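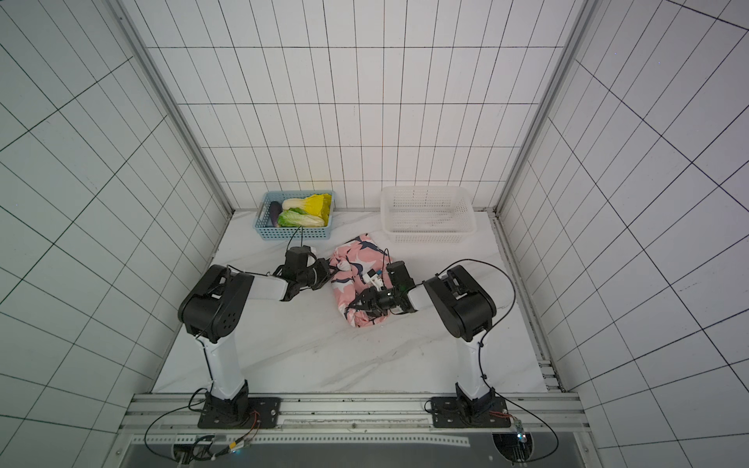
Eggplant and two cabbages in the blue basket.

Thursday, 4:40 pm. Brine density again. The recipe Reet swears by says "salt to taste," which gives me nothing to put on the y axis. Made up 1,000 g of water with 2 percent salt, then a second jar at whatever Reet's hand considered correct. Hers came out saltier. She says mine came out sadder.

Hydrometer from Jarkeck still reads high. Checked it against plain water and it claims we have a light seawater on tap. Margus wants to subtract the offset and move on. I want my deposit back.

Jar lids: the Berchtold ones seal, the others hiss at night. Left 300 ml headspace in the big jar after the July business with the ceiling.

To do: borrow Vanderleia's scale (ours sticks at 100 g, then jumps), label the jars with something other than pencil, ask Rasmus where the pH strips went. He will say the drawer. They are not in the drawer.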